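Sudlow Robotics Laboratory
Pre-Visit Safety Inspection: Open Day Demonstration
Inspection date: Sep 20, 2019
Inspected by: Tímea Boros
Area: Manipulation Room, marble-top demonstration bench
Visiting party: Ellitz Technical School, 18 students with 4 staff
Result: Approved with comments. Two items to be closed before doors open.

This form covers the bench, the arm used in the demonstration and the route visitors will take to the viewing line. Neighboring robots are covered only where they affect the demonstration. Items are marked Satisfactory, Satisfactory with comment, or Action required.

1. ACCESS AND VIEWING POSITION

1.1 Viewing line marked on floor. Satisfactory.
Comment: The tape was replaced after the last inspection and is firmly attached along its full length.

1.2 Route from corridor to viewing line clear. Action required.
Comment: Two shipping cases belonging to the Toprak project were standing inside the door. They must be moved to the storeroom. The door must open fully with the visiting party in the room.

1.3 Group size. Satisfactory with comment.
Comment: The students will be brought in by halves, each half with two of the school staff. The second half will wait in the seminar room until the first has left.

2. ARM AND GRIPPER

2.1 Status light visible to the operator. Satisfactory.
Comment: The blue light on the wrist can be read from the operator's chair. The operator will explain to visitors what it indicates before the first motion.

2.2 Cables secured. Satisfactory with comment.
Comment: The loops on the left of the arm were checked through the full demonstration path and did not catch. The straps should be checked again at midday, as the black cables hang out from the wrist and will be flexed many times in the course of the day.

2.3 Fingers closed and held clear of the bench between runs. Satisfactory.
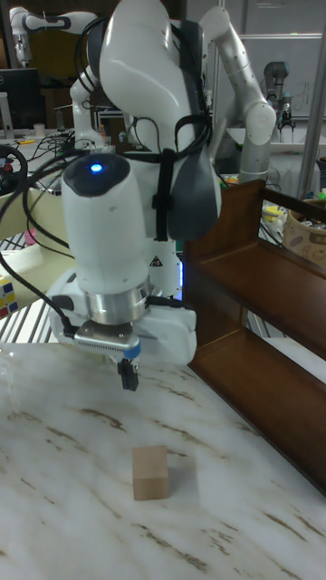

2.4 Warning label in place. Satisfactory.
Comment: The yellow-and-black label on the lower body of the arm is present. It is too small to serve as notice to the public, and a printed sign has been ordered for the viewing line.

2.5 Emergency stop. Satisfactory.
Comment: Tested from the operator's position and from the door. The arm stopped on each test. The second attendant must remain within reach of the door button while any visitor is present.

3. DEMONSTRATION TASK

3.1 Object suitable for public demonstration. Satisfactory.
Comment: The plain wooden block was selected over the glass samples proposed in the original Lorura program. It has no sharp edges and may be handed to students at the end of the session.

3.2 Grip held at reduced speed. Satisfactory.
Comment: The fingers are to close around the top of the block while it stands on the bench. The operator shall pause at this point and confirm the grip aloud before lifting.
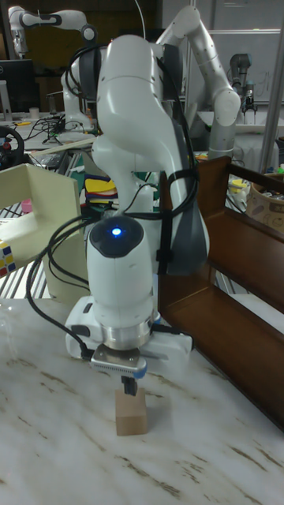
3.3 Placement at the brown shelf unit. Satisfactory with comment.
Comment: The shelf rests directly on the tabletop. Its position should be confirmed before each group, and the taught positions rechecked if it has been moved.

3.4 Resetting the block by hand. Action required.
Comment: The written procedure does not say who resets the block or in what state the arm must be. The following wording is to be added: "The block shall be reset by the operator only, with the arm stopped and the gripper raised." The start position is on the open marble, away from the shelves on either side.
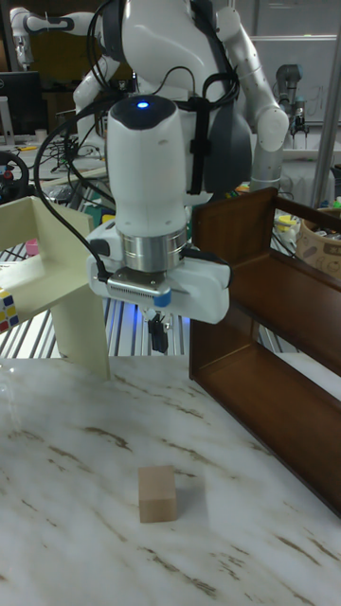 Students have asked on past visits to place the block themselves. The request is to be declined, and the attendant should offer the hand-guided session in October as an alternative.

4. SURROUNDING AREA

4.1 Neighboring arms powered down. Satisfactory with comment.
Comment: Lockout is to be applied before the first group enters and signed for on the sheet by the door.

4.2 Desks behind the bench. Satisfactory with comment.
Comment: Loose wires near the steering wheel controller are outside the visitor area. They should be tidied when time allows but do not prevent approval.

5. CLOSURE OF ACTIONS

Item 1.2: Toprak project lead. Before doors open.
Item 3.4: Demonstration operator. Before doors open.

Signed: Tímea Boros
Copy to: Ellitz Technical School, visit coordinator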